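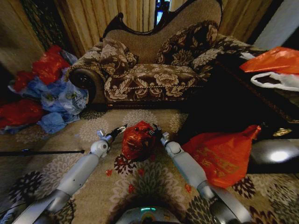 Hosting account check before go-live – Morikawa site

Checked by: Sachiko Kobori
Second check: Ashok Joshi
Server: Gastia, shared plan

1. Database
Database created under the site's own account – pass.
Database user limited to the one database – fail. The user created in March still has rights on the old test database. Remove them before launch.
Password differs from the control panel password – pass.
Table prefix changed from the default – pass. Existing tables were renamed and the configuration file matches.

2. Files and permissions
Configuration file not readable by other users – pass.
Installer files removed – fail. The install folder was renamed and left in place. Delete it.
Directory listing turned off – pass for the site root, not tested for the uploads folder.
Uploads folder blocks scripts – pass. A test script returned an error page.
Files in uploads: 821. Two have no matching entry in the media library. Mio Hayashi to confirm whether they are still needed.

3. Logins
Default administrator name not in use – pass.
Administrator accounts held to two – pass (Kobori, Joshi).
Two-step login – partly done. Set up for Kobori only.
Lockout after repeated wrong passwords – pass, set to 8 attempts. Suggest a lower figure.

4. Backups
Nightly database backup runs – pass. Last run finished at 02:40.
Copy kept away from the server – fail. Backups are written to the same disk as the site.
Restore tested – not done. Needs an empty database on Gastia; Sayaka Chiba to request one.

5. Certificate and redirects
Certificate covers the address with and without www – pass.
Plain http redirects to https – pass, except for the old contact page, which loads without redirecting.

Result: not ready. Items marked fail to be cleared and rechecked by Monday. The restore test may follow after launch if the off-server copy is in place.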